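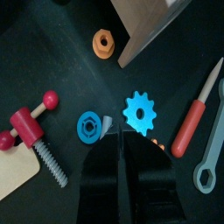

Benedicta Abubakari thinks I am being unfair to the people who want sport kept out of politics. She wrote after my March column to say that athletes train for years for one afternoon, that most of them never asked to stand for anything, and that a government which pulls its team out of a tournament is spending somebody else's life to make a point. I have read her letter several times and I agree with nearly all of it. I still don't believe the slogan.

My trouble is with who gets to say it. When the Lureo Games were awarded, the host government called it a triumph for the nation. The foreign minister flew in for the vote. Schoolchildren were given the day off, and the bid's biggest backer got a stadium named after him before a sod had been turned. I don't recall any official at that point asking that politics be left at the gate. The request came later, when the families moved off the Ernberg flats began turning up at press conferences with their compensation papers. Then, all of a sudden, it was about the athletes.

The same goes for the visiting governments. Ours signed the joint statement on "the unifying spirit of competition" in the same week it was finishing the Jutine port agreement. Maybe the two had nothing to do with each other. Ministers say so, and I can't prove otherwise. But a statement of friendship issued by an embassy is a political act whatever noun it has in it, and I would like our diplomats to stop pretending they wandered into the room by accident.

Supporters of the Games point to the numbers. There will be 400 accredited officials and 12 heads of government at the opening ceremony. I'd ask what all those heads of government are coming for. Very few of them, I suspect, follow the 100 metres.

None of this makes me a boycotter. Cristóbal Tapia argued in these pages that staying home is the only honest choice, and he made the case better than I could. I'm not persuaded by that either. Boycotts let politicians look stern at no cost to themselves while trade carries on as usual. If a government really objects to how the Ernberg families were treated, it has a port agreement it could put on the table. Funny how that one never comes up.

What I would settle for is modest. Send the team, pay its way, and keep the ministers home. No box seats, no handshake photos, no communiqué. If anyone asks our athletes what they think of the host, let them answer, or not, without a clause in the contract telling them which. The Rampersad report recommended scrapping that clause and gave the sports ministry 30 days to reply. I am told a response is being drafted — I was told that last time as well.

Benedicta says I would leave the athletes carrying the whole argument by themselves. She may be right. They are carrying it now, though, with a minister on each arm.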